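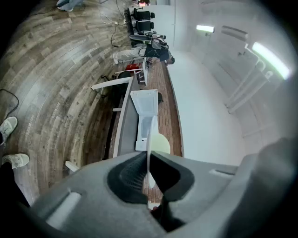
Shared Workroom: Frequently Asked Questions

Updated Friday, February 19, 2016

These are the questions members and visitors send us most often about the Dendcombe workroom: desks, chairs, cables, the floor and what to do with your things. If yours isn't covered, write to Signe Rustad at the front office.

Do I get the same desk every day?

Only if you have a fixed desk agreement. Everyone else takes any free workstation in the morning and clears it at night. A jacket on a chair does not hold a desk overnight.

Can I bring my own chair?

Yes, one per person. Put a label with your name under the seat. The room chairs stay in the room even when you aren't using them, so roll yours in next to the row and leave the walkway open. Before you bring in anything on hard plastic casters, swap them for soft ones. Soft casters are for sale at the front office at $15 a set.

The office chair at my desk keeps sinking. What should I do?

Tie a piece of tape around the armrest or the back and move it to the wall by the copier. We order replacement gas lifts from Viklund and fit them on the first Monday of the month. Please don't trade it for a chair from somebody else's desk.

Where do I put my bag?

On a spare chair, on the hook under the desk or in a locker. Bags on the floor between desks are the thing people trip over most, after cables. If the room fills up and someone needs the chair, move your bag without being asked. There are 57 lockers in the hallway, first come, first served. Bring your own padlock.

What are the rules about cables?

Short version: nothing stays across a walkway. Longer version:

Run your cable along the wall or the back edge of the desk. If you have to cross the floor for a while, use one of the rubber covers from the gray cabinet and put it back afterwards.

Coil what you don't need. A loose loop as wide as a dinner plate is fine for most cords. Don't wrap them tight around your hand and elbow -- it twists the wire and they never lie flat again.

Unplug at the wall end first, then gather the cord toward you.

Cables left out at closing time go in the bin marked Found Cords. We keep them until the end of the following month, so anything picked up now can be claimed through March.

Can I plug one power strip into another?

No. This is in the lease and the building inspector checks for it. If there aren't enough outlets where you sit, ask and we will lend you a longer strip. Heaters, kettles and coffee makers don't go on strips at all. The kitchen has its own circuit for those.

How do I untangle a pile of cords without unplugging someone's computer?

Start from the devices and work toward the strip. Put a paper tag on both ends of each cord as you identify it. When every cord has two tags, let people know you are about to unplug, wait for them to save, and pull the cords one at a time. It takes longer than it sounds. Do it after five if you can.

What is the floor made of, and how is it cleaned?

It is a wood-look plank floor called Skestov, put in when the room was redone. Dry mop first, then a damp mop with Vovmont cleaner, one capful to a bucket. No steam mops, no wax. Grit does most of the damage, so please use the mat when you come in.

Do I have to take my shoes off?

No. Clean sneakers or any flat shoe is fine. Wet boots go on the tray by the door. We ask people not to wear heels with exposed metal tips.

I scratched a plank. Will I be charged?

Small scratches, no. We have a repair pencil for those. A plank that has to be replaced costs $100, and we take it from your deposit. Tell us early either way -- water gets into a deep gouge and then the boards next to it swell.

Can I rearrange the desks?

You can pull your chair wherever you like. Desks stay where they are. If a group needs a different layout for a day, send a sketch two business days ahead and we will move things with you.

What needs to be done before I leave?

Wipe the desk, push the chair in, coil your cords, switch off the strip if you are the last one using it. Lights are on a timer.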